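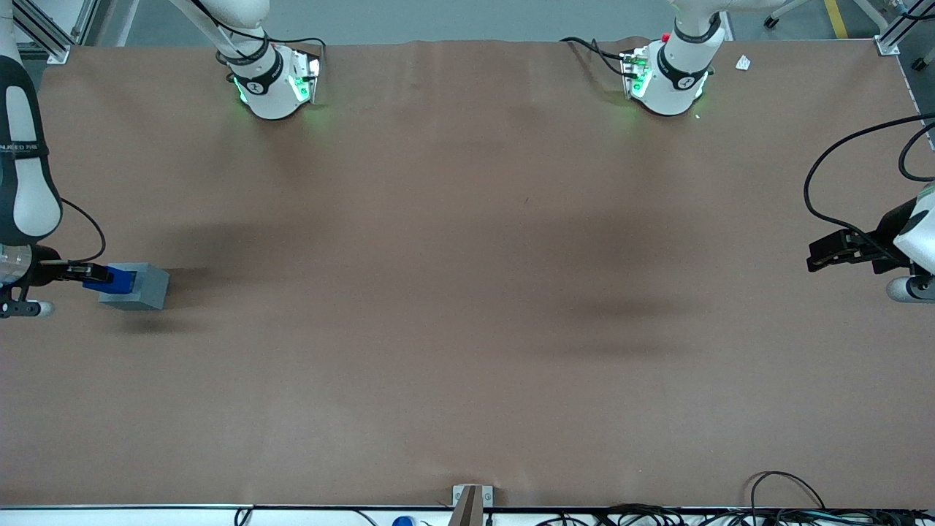 # Hondale Opens Its Paper Workshop to Neighbors This April

I'm Aarti Singhal, and I get to share some news I've been sitting on all winter – Hondale is starting evening classes in wrapping, folding and simple bookbinding!

We'll have 25 places each evening, and doors open at 6:30 p.m. Lautaro Henríquez teaches the first class (he's been binding his own notebooks for years and will talk about thread as long as you let him). Facundo Troncoso takes over for the wrapping nights. You'll make 2 notebooks and take both home.

Our friends at Van Acker are giving us 400 sheets of kraft paper to get going, so please don't buy any. Bring an apron if you like one, and a metal ruler if you own one.

"I want people to leave with glue on their sleeves," says Lautaro.

Classes are free for Hondale residents. To sign up, stop by the front desk and ask for me or Cristóbal Daza. Press are welcome any evening – just tell us you're coming.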